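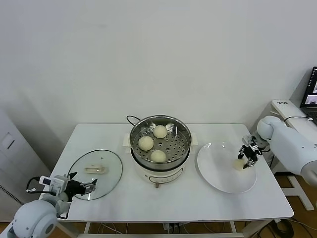

*Fig. 4. Pot with the steamer basket on top. Glass lid to the left, plate to the right.*

## 4. First use and steaming

This section covers the Pletby electric steamer pot as we issue it in the Istusar rental kitchens. It replaces the sheet that came in the carton, which promised a full dinner in minutes and left out most of what you need to know. Where I disagree with the maker, I say so. Revised June 26, 2023, by Pylyp Savchuk.

### 4.1 Before the first use

1. Take out all the packing, including the cardboard ring under the basket. It gets missed.
2. Wash the lid and basket in warm water with dish soap. Wipe the inside of the pot with a damp cloth. Never put the body under the tap.
3. Fill the pot with 800 ml of water, put the lid on, and boil it for five minutes. Unplug, let it cool, and pour the water out.
4. Smell the pot. If it still smells of plastic, do step 3 again.

> **Note:** The carton says "odor free from day one." Two of our pots needed three boils. Do the boil even if you're in a hurry.

### 4.2 Where to put it

1. Choose a flat, dry surface that can take heat and the odd splash.
2. Keep it out from under wall cabinets. The maker asks for a hand's width of clearance above the lid. I would ignore that figure and leave the whole space open. Steam lifted the veneer on a cabinet in the Bravlow flat last December, and that one had more than a hand's width.
3. Plug straight into a wall outlet. No extension cords, no power strips, whatever the strip claims it can carry.
4. Check that the cord isn't hanging over the edge of the counter.

### 4.3 Filling

For steaming, use 475 ml of cold water. That will run for over 30 minutes with the lid on. The quick card says 300 ml is enough "for all foods." It is enough for thin green beans. It is not enough for potatoes, and the pot will cut out before they are done.

1. Unplug the pot.
2. Pour the water into the body, never through the basket with food already in it.
3. Look at the level. It must stay below the basket floor. If water comes up through the holes, you are boiling the food and should pour some out.
4. Wipe the outside dry before plugging in.

> **Caution:** Do not add oil, milk, or stock to the water when steaming. All three foam, and stock leaves a film that is hard to get off the heating surface.

### 4.4 Steaming

1. Set the basket on the pot and press lightly on the rim. It should sit level and not rock.
2. Put the food in one layer where you can. Leave some holes clear or the steam won't get through.
3. Put the lid on.
4. Plug in and choose the steam setting. Start timing when you see steam, not when you press the button.
5. When the time is up, switch off and wait a minute.
6. Tilt the lid away from you as you lift it. Use a dry cloth or mitt.
7. Move the food to a plate with tongs. Lift the basket off only after the pot has stopped steaming.

> **Caution:** The side handles are sold as "cool touch." They are cooler than the rest of the pot, and that's as far as I'd go. Use mitts.

### 4.5 Times

Start from these and check with a knife.

| Food | Minutes after steam shows |
|---|---|
| Broccoli, small pieces | 6 |
| Carrots, sliced | 10 |
| Frozen dumplings | 12 |
| Potatoes, quartered | 22 |

The maker's times are shorter for every item. I don't know what size potato they had in mind. For meat and fish, use a food thermometer and go by that.

### 4.6 Dry shutoff

The pot is meant to switch itself off when the water runs out. It usually does. Don't leave the room on the strength of it. If it cuts out:

1. Unplug it and let it cool for 15 minutes.
2. Add water slowly. Cold water on a hot base spits.
3. Plug in and start again. If it cuts out with water still in it, stop using it and tag it for return to Antoniuk Appliance Service.

### 4.7 Cleaning

1. Unplug and cool completely.
2. Wash the basket by hand with a soft brush. The carton calls it dishwasher safe, but ours came out spotted.
3. For white scale inside the pot, boil equal parts water and white vinegar, leave it for half an hour, and rinse twice. The "self-cleaning" setting just boils water. It does nothing for scale.
4. Dry everything before stacking it. For storage, see section 6.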